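Destholm Home Forum > Kitchens and Worktops
Thread: Etched marks on pale marble, live with it or polish?

osei_lane
January 29, 2024
Hello everyone, hope you're all keeping warm. We've had our pale marble for a good while now and I do love it, but the dull rings are starting to get to me (lemon juice, mostly, and my own fault!). I've been quoted 300 pounds for a full re-polish and can't decide.

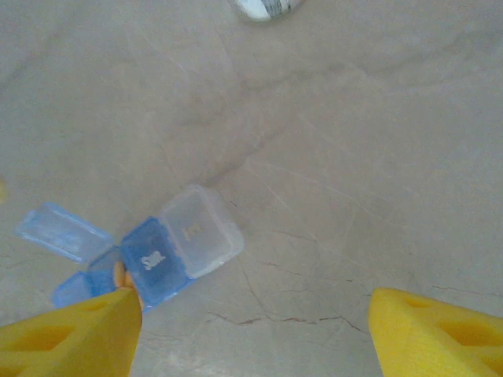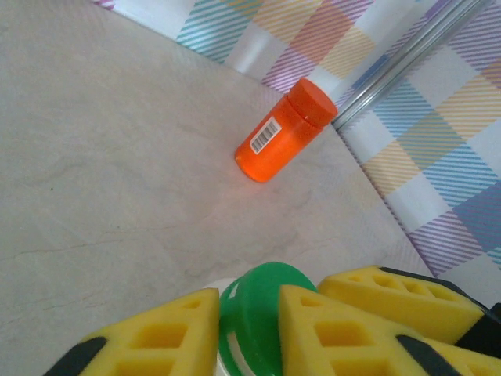
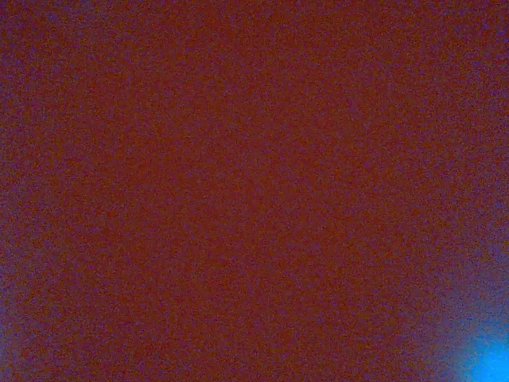
Does sealing the stone stop lemon juice from marking it?
Sealer slows down stains soaking in, but acid still dulls the polish, so wipe it up quickly whichever you choose.

rokixfan
Welcome, osei_lane! Save your money, I say. Ours has years of rings on it and I've grown fond of every one, like the scuffs on an old pair of boots.

pebble908
I'm going to disagree, kindly. We had ours done in July and I was so pleased I kept finding excuses to make toast. Do ask about a honed finish though, it hides new marks far better than a shiny one.

rokixfan
Fair enough, but honed picks up oil more easily, and we fry a lot in this house!

osei_lane
Thank you both, that's given me plenty to chew over. I'll ask for a price on honing and use a big chopping board in the meantime.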